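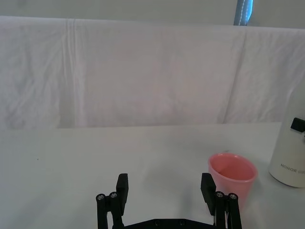 A pink cup, on the white table

Tap water tastes different after moving house, and white bits in the tea

Falen
Posted February 2018 in Kitchen and Household

Hello to all. In the new year I moved from the coast to Juden, to a flat on the third floor of an older building. I like the flat very much, but the water is giving me trouble and I would be grateful for advice.

In my old place I drank from the tap all day and did not think of it. In Juden the same glass of water has a taste that I find difficult to describe in English. It is a little chalky, and in the morning there is also something like a coin. When I make black tea, a thin brown skin comes on the surface after some minutes, and it sticks to the inside of the mug. The kettle was new when I moved in. Now it has a white crust at the bottom and small white pieces come out with the last cup.

I telephoned the water company. They were polite and told me that the water in the district is hard and that it is safe. I believe them, but my questions are not answered by this:

Is the coin taste from the hard water, or from the pipes?
How do I clean the kettle without the kitchen smelling of vinegar for two days?
Is a filter jug worth the money? A Tremik jug costs 12 in the shop near me, and the cartridges are extra.

I fill a bottle in the evening and keep it beside the bed. I have wondered if the water becomes worse from standing in it. I wash it with hot water and a brush. 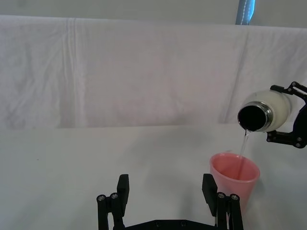 From the bottle into the cup

I would prefer not to buy bottled water. There is no lift and I have to carry everything up.

Thank you for reading this long message.

slowkettle
Helpful answer, marked by the poster

Welcome to Juden! I have lived here nine years, so I know your kettle well without seeing it.

I think you have two separate matters. The chalky taste, the skin on the tea and the white crust are all from the hard water. The coin taste in the morning is more likely from the pipes in your building. The water stands in them during the night and takes up a little metal. Try this for one week: in the morning let the cold tap run until the water feels properly cold on your fingers, then fill your glass. In my flat it takes the time I need to open the curtains in the kitchen. You can collect the first water in a watering can, my plants do not complain. If the taste is still there after a week, ask the owner of the building what the pipes are made of. In old buildings some can be lead, and then you should ask the water company for a test and drink something else until you have the result. Please do not skip this question, even if it feels impolite to ask.

Only use the cold tap for drinking and cooking. The hot water in these buildings comes from a tank and I would not drink it.

For the kettle use citric acid. It comes as a powder, in the baking shelf or with the cleaning things, and has almost no smell. Half fill the kettle, boil it, switch it off at the wall, and then put in one tablespoon slowly – it will foam. Wait twenty minutes. Pour it away, rinse two times, boil once with clean water and throw that water away also. I do it every second Sunday or so, when I remember. If your kettle came with a booklet, look there first, some makers do not like acid.

About the jug: for tea, yes. For the rest I stopped using mine. A cartridge that stays in too long is worse than no cartridge, and I always forgot the date. If you buy one, keep it in the fridge and write the day of change on a piece of tape.

Yang135

just buy the jug. I have the Tremik one, tea is fine now, no skin. The cartridge is finished faster than the box says.

northwindow

I agree with most of what slowkettle wrote. I will only add something about the bottle, because it was not answered.

Clean water in a clean bottle can stand overnight. It tastes flat in the morning, and a shake brings some of the freshness back. If it tastes bad, I would suspect the lid. Take out the rubber ring if it is possible (a wooden toothpick helps), wash it with washing-up liquid and let it dry fully before you put it back. Mine had a grey line under the ring that I had never noticed, and I was quite ashamed. Do the screw part at the neck with an old toothbrush. Then leave the bottle open when it is not in use.

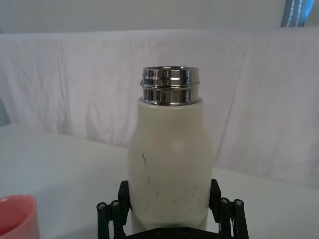
Bottle with the lid off

The citric acid can be used inside a steel bottle also, in a weak mixture, for some minutes. Do not close the lid while it is inside, and do not use bleach on steel.

For the tea, try a squeeze of lemon. The skin goes away almost at once. I know that for people who take milk this is no solution.

Falen

Thank you all three. I have bought the citric acid and the kettle is like new, it was even a pleasure to watch. With the tap running first, the coin taste is much weaker. I have written to the owner about the pipes and I wait for his reply. The jug I will leave in the shop until then.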